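How to Track Down a Two-Arm Near Miss Without Making a Second One

By Joni Laitinen
January 31, 2026
117 shares | 4 comments

Our two-arm rig at Farkstead has one job, moving a soft white bundle around a round table, and last week it found a way to do this with both elbows out. The right arm started its approach before the left had backed off. A guard stop ended the argument. If yours does the same, work through the steps below before you touch the speed slider, which is where everyone's hand goes first.

Step 1. Stop, and stay stopped

Hit the stop and leave it hit. Save the log before you power down, as the Maklow controller keeps its event buffer in memory and forgets the whole affair at shutdown. I learned this in April and then learned it again.

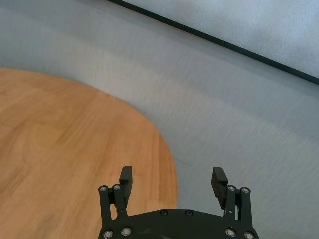
Parking positions are the first suspect. Each arm needs one that is clear of the shared space, and "clear" should be measured with the fingers wide open, because that is how they travel. With the jaws spread on either side of the table's edge, one finger has wood behind it and the other has only gray floor, and that is the width your keep-out zone has to cover. Mine was drawn around closed fingers. It was a lovely zone for a gripper that never opened.

Step 2. Replay at crawl speed

Set both arms to the slowest jog your software allows and replay the handover one waypoint at a time. Keep a hand on the stop. Watch the fingertips, and ignore the plot on the screen, which will tell you all is well.

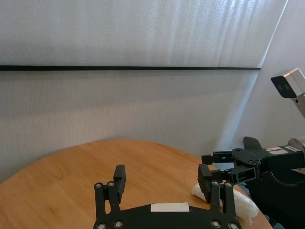

Kauko Oksanen wrote in to say that crawl speed hides timing faults, and that he would compare the two arms' clocks before replaying anything. He's right, annoyingly. Ours were 2 seconds apart. Check the clocks, fix them, then crawl.

Step 3. Make the handover wait

Our Zemetti script used a fixed delay between "left arm done" and "right arm go." Delete yours. Have the second arm wait for a position report from the first – a real one, read from the joints – and have it give up with an error if none arrives.
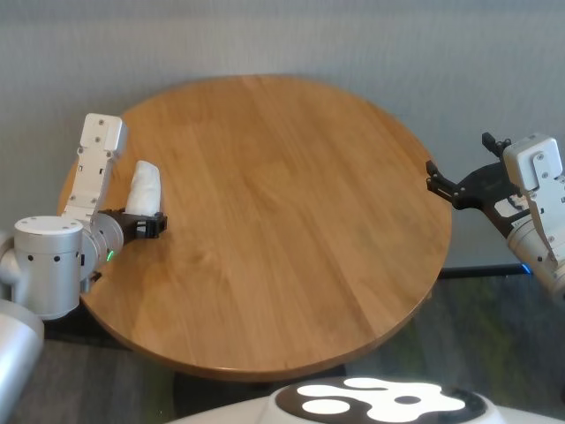
Left gripper holding the cloth, right gripper open and empty.

Step 4. Test the pickup with one arm

Park the other arm and lock it out. Run the approach with the jaws open, and pause before closing. Soft things slump, so a grasp point taught on Monday may be a polite suggestion by lunch. Look over the tabletop too, and write down any marks, so you can tell an old scratch from a fresh one later. 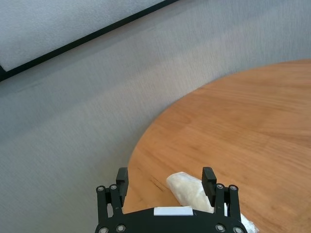

Jaws open at the bundle, with dark scratches in the wood to its left.

Step 5. Bring the second arm back

Unlock it, keep the speed low, and run the full handover. Then trip the wait on purpose by holding the first arm short of its parking position. The second arm should sit still and complain. If it moves, go back to Step 3.

Only now may you visit the speed slider. Raise it in small steps and save a log at each one. The Pelkonen guard relay wants a manual reset after every stop, and the button is, naturally, on the far side of the cabinet.

117 shares | 4 comments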